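Dec 4, 2018

# Taking apart the office: a report on sorting and reusing old computer cases

**Group members:** Malou Bergmann, Oluf Toft, Toivo Kemppainen
**Written up by:** Malou Bergmann
**Course supervisor:** Kirsten Hallgrímsson

## How we got started

When the old Ingvarsson office in Mindham closed its doors in August, most of the furniture went quickly, but the computers did not. They were stacked along one wall of the storeroom with their cables wrapped around them, and our supervisor, Kirsten, asked whether any of the project groups wanted to do something useful with them. Oluf put his hand up before she had finished the sentence, so that was that, and I must say I am glad he did.

We called the project Kaltora, which is a word Toivo made up for a board game when he was ten and has been waiting to use ever since. What we wanted to find out was pretty simple. If you take an ordinary desktop computer and open it up with ordinary tools, how much of the case can be put to use again, and how much of it can only be sorted and sent away? Most of what we read beforehand was about the electronics, the circuit boards and the drives and so on. The case hardly gets a mention, even though it is the biggest thing you are left holding at the end!

## What we did

We had the workroom for two afternoons a week, and we worked through the computers one at a time, with one person opening the case, one sorting the pieces, and one writing things down. We swapped jobs often, partly to be fair and partly because the writing got very messy if the same person did it all afternoon (mine especially, as Oluf has pointed out more than once).

All the parts went into one of five groups: screws and small fasteners, sheet metal, plastic, cables, and anything electronic. We weighed each group at the end of the day on the kitchen scale that Esben Grímsdóttir lent us from the home economics room. Esben also showed us how to zero the scale with a bowl on it, which saved us a lot of subtraction and probably a few mistakes too.

The weights we cared about most came from the cases themselves. The plastic pieces from the first batch came to 1,066 grams, and the plastic pieces from the second batch came to 1,379 grams. We had expected the two to be nearly the same, and we spent a long lunch at Udon, the noodle place across from the bus stop, arguing over why they weren't. Toivo thought we had put a part in the wrong bowl. I thought the second batch simply had heavier front covers. We went back and checked the bowls, and everything was where it should have been, so I am still fairly fond of my explanation, but we can't prove it from our notes.

## What we noticed about the plastic parts

The metal was the easy half of the work. It comes off in big flat pieces, it stacks nicely, and you can tell right away what it is. Plastic asks for more patience. Before we began I thought of a computer cover as a plain sheet with a nice color on the outside, and I was surprised by how much is going on around the back.

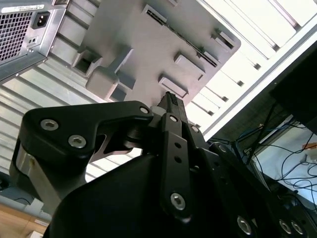 Plastic panels are hard to sort into a neat pile, and we ended up talking about their shape much more than we had planned to. A flat sheet could be cut into drawer dividers or a pencil tray with hardly any trouble, but a molded panel has all sorts of bumps and openings that get in the way of the ruler. The light gray one has a long, narrow slot running across it, three raised bosses in a diagonal row with a hollow in each, and a rim standing up along one edge, so any piece you cut from it would have to be planned around those. Oluf drew several layouts on graph paper and we liked the ones best that kept the rim, because a tray with a ready-made edge is half a tray already. Toivo preferred to leave panels whole and use the slots for holding letters or rulers upright. We wrote down both ideas and didn't settle it.

## Things we would do differently

We should have labeled the batches with the model of each computer. It would have taken a minute, and it would have answered the question about the weights. We would also ask for a second scale, as there was a bit of a line for the one we had, and we would keep the screws in jars with lids. Oluf knocked over the open bowl on our second afternoon and we were still finding screws under the radiator a week later.

Kirsten has said we can keep the shelf in the workroom through the spring. The letter holder is next, and Esben has asked for the first one.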